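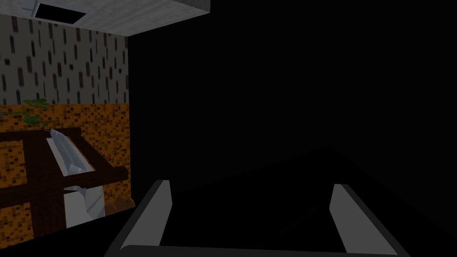
Two grey fingers, open wide, with lots of black beside them.

What was the Brurkari?

When I was small my gran, Gunnel Lindqvist, told me never to walk past Atby bog after tea in November. If I did, the Brurkari would get me! I asked what it looked like and she said, "A lamp with nobody carrying it." I didn't sleep much that night, I can tell you.

So what was it? The Brurkari was a little blue light that people said they saw floating over the wet ground. If you walked towards it, it moved away. If you ran home, it followed you (horrible, I know). A farmer's boy called Edvin Viklund told everyone it had chased him over three fences and stolen his hat. The hat was found in spring, in a ditch — so make of that what you like.

Lots of countries have stories like this. In Britain the light is often called a will-o'-the-wisp, or a jack-o'-lantern, and yes, that's the same name we give to pumpkins with faces. Some people thought the lights were naughty fairies. Others thought they were lost souls looking for the road.

Was there really a light? Maybe. Bogs are full of dead plants rotting under the water, and rotting plants make gas. Some scientists think that gas might sometimes glow or burn for a moment. Other people think it was just moonlight, or somebody's lantern a long way off. I've sat by our bog with a flask of cocoa more times than I should admit and all I ever saw was a very cross duck.

I do think the story was useful, though. The bog at Atby is deep, and a scary light kept children away from it much better than a sign would have!

Ask the oldest person you know if they had a Brurkari where they grew up. It will have a different name, I expect, and you might have to ask twice.

© Torunn Lindqvist, 2 May 2020 | Contact me | Back to top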